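About us

Clurkholm is a small advice office for laboratories which want to buy their first robot. We do not sell robots and we do not take commission from the makers. Our clients are school labs, small clinics and food testing rooms, and most of them have never written a budget for such a machine before.

The office was opened by Nuria Arrieta, after she spent many years doing the purchasing for a water laboratory in Skostau. She saw there how a good arm can stay in its box for a whole winter, only for the reason that the money for the table, the fingers and the training was not in the plan. Today we are four people, and two of us have worked at the bench.

How we work with you

First we visit your lab and watch the daily work. Then we write a list of the tasks, with the time each one takes by hand. From this list we make a budget in two parts: what you pay once, and what you pay every year – spare fingers, service, software, and the hours of your own staff. Many offers show only the first part.

Before you sign anything, we advise a bench trial with your own kind of glassware and tubes. A data sheet tells you the opening of a gripper in millimetres, but it cannot tell you if the fingers reach a tube at the end of a rack when a beaker stands next to it. 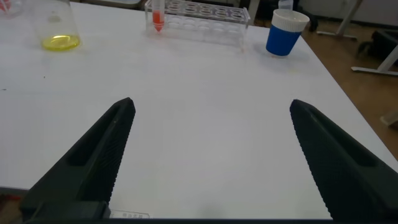

What it costs

The first visit inside the Ridano district is free. A full purchase plan costs 600 euros, and it stays valid if you decide to wait one more budget year. For clients who apply for public money, we can also prepare the technical pages of the application. Please write to us before the end of August if you want to have a plan for the next year.

Recent items

Leasing or buying: notes from the Mansour clinic
Spare parts in the yearly budget
How to read an offer for a robot arm
Questions to ask before a bench trial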